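4. Placing a marker in a pen holder

4.1 Task and simulated setup

The third task in our set asks a single arm to pick up a whiteboard marker from a table and place it in a pen holder. We chose it for the insertion. A marker is long and thin, it rolls when pushed, and it has to be turned upright before it will go in. The table and the objects on it are taken from the Erkby asset library, and the room comes from Van Loon. All runs use the Destau simulator with the same physics settings as in Section 3.

At the start of each episode the arm is raised to a rest pose well above the tabletop with its gripper empty. The marker lies flat near the pen holder, and the positions of both objects are drawn afresh each time. The wall and floor surfaces are also varied between episodes, while the table is kept the same for this task. Figure 4 gives three views, with the start of an episode in (a), a held marker close to the tabletop in (b) and the wrist view in (c).

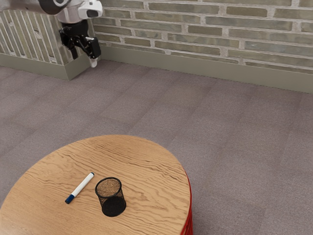
4.2 Demonstrations

We collected 632 demonstrations by teleoperation. Two operators took part, and each had nine practice episodes that were not kept. An episode was stored only if the marker ended inside the holder and the holder was still standing. We did not ask the operators to grasp at any particular point along the barrel, and their habits differed: one went for the middle, the other nearer to the cap.

Milan Vandenberghe wrote the filter that removes long pauses. It drops any stretch in which neither the arm nor the gripper moves, but keeps the last second before the gripper opens — operators tend to wait there, and early policies trained without that wait let go too soon.

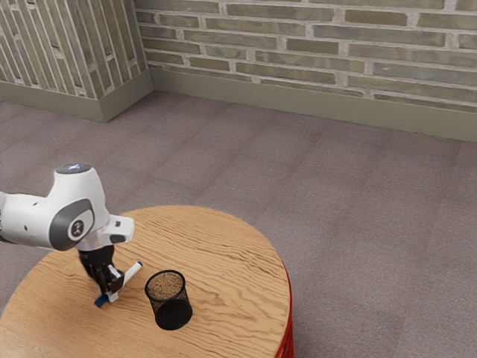
The filtered episodes were then resampled to a fixed rate and split by starting position, so that no held-out layout appears in training. Actions are stored as changes in gripper pose, given relative to the base of the arm. We also tried joint targets in February and found that they made no clear difference on this task, although they did help on the drawer task in Section 3.

4.3 Policy inputs

The policy, Clurnovine, receives one room view, one wrist view and the current joint readings. Both views are scaled to the same size and pass through separate encoders. In the room view the marker covers few pixels, and its angle is hard to recover from that view alone. The wrist view makes up for this once the marker is held.
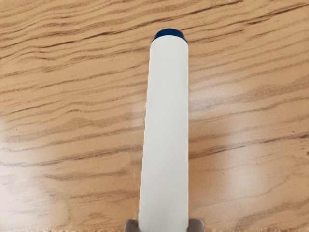
Grasp angle matters more than grasp height in our results. Of the 13 failures we looked at by hand, most began with a marker that sat at a slant between the fingers, so that its lower end met the rim. In Figure 4(c) the white barrel runs up the view from between the two fingers, with the dark blue cap at its far end, and the line from fingers to cap is a direct cue for the angle. The tabletop is a harder matter. Its varnish throws pale patches of glare on both sides of the barrel, and the wavy grain adds strong edges that have nothing to do with the object. We therefore vary the light position during training, as suggested to us by Hendrik Nijs. Without this step the policy was less steady in the last part of the approach, and it sometimes opened the gripper while the marker was still beside the holder.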